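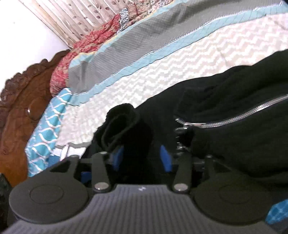

Gripper width estimate drops out on black fabric

Elīna Rozīte

I am writing the perception side of a pipeline that turns hand-held gripper recordings of laundry handling into training data. Jaw opening is estimated from the wrist view by segmenting the two blue finger inserts and measuring the gap between them. On light cloth this works. On black garments the estimate jumps to fully open for a few frames and then comes back. In one recording of 3000 frames I get 21 such jumps, all with dark cloth between the inserts. Segmentation is a plain HSV threshold, no temporal filter. Is this an exposure problem or should I replace the threshold with a learned mask?

Reet Sepp

Check exposure first. If auto exposure is on, a large black area raises the gain, the blue saturates toward white and falls out of your hue range. Log the mean saturation inside the last good mask and plot it next to the width. If both move on the same frame you have your cause.

Independent of that, don't use the inserts alone. The linkage has one degree of freedom and the silver fasteners on the arms stay in view in most grasps. Fit the linkage model to whichever fasteners and insert edges are detected, and solve for one opening angle. A fold that covers one insert then costs you one residual. Reject any solution that implies a jaw speed the mechanism can't reach.

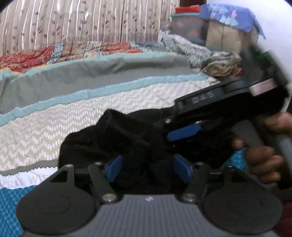
Blue bedding in the background will also pass your threshold, so restrict the search to the region the inserts can sweep. The region is fixed if the camera is rigid on the body. Calibrate it once per unit.

griklow_user

we had this, turned off auto white balance and it was mostly fine

Elīna Rozīte

Saturation and width do move together, first visible at frame 1063. Locked exposure and added the region limit. Two jumps left, at 2051 and shortly after, both with a fold over the left insert. Will try the linkage fit next.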